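Progress report, gripper comparison, second period
Prepared by Elīna Ozoliņš for Neusa Batista, Nivcombe
21 Aug 2021

The work since March went mostly as planned. We compared two finger types on the two-arm station: the wide Divora fingers, which we used in the first period, and the narrow Cleltix fingers. The controller settings stayed the same for both, so the results can be put side by side.

In total we recorded 269 trials. The first 100 were done with the wide fingers and the rest with the narrow ones. Mārtiņš Dzene ran most of them and Aušra Kazlauskienė checked the logs. On hard objects with flat sides we see almost no difference. On soft objects the narrow fingers are better, because they can take a fold of fabric without pushing the whole object away. They are worse on round things, which turn between the tips.

Bags with a zipper are still the most difficult group. One arm must hold the body while the other works on the top, and the soft walls give way under small forces. We now bring both arms in slowly from the sides and close the second gripper only after the first one has a stable hold.

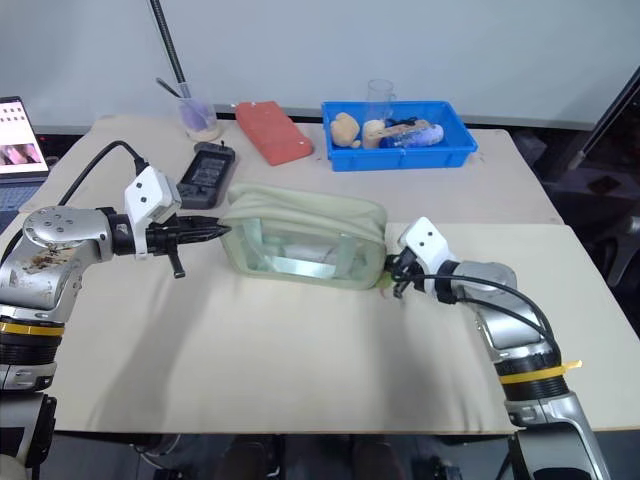

The wrist cables need attention too. In some poses they pull on the connector, and we lost two days to this in the first month. Mārtiņš has ordered longer ones from Pētersons - they are not delivered yet.

For the next period we ask to keep the budget line for spare fingers as it is. The full tables will follow when Aušra has finished the last check.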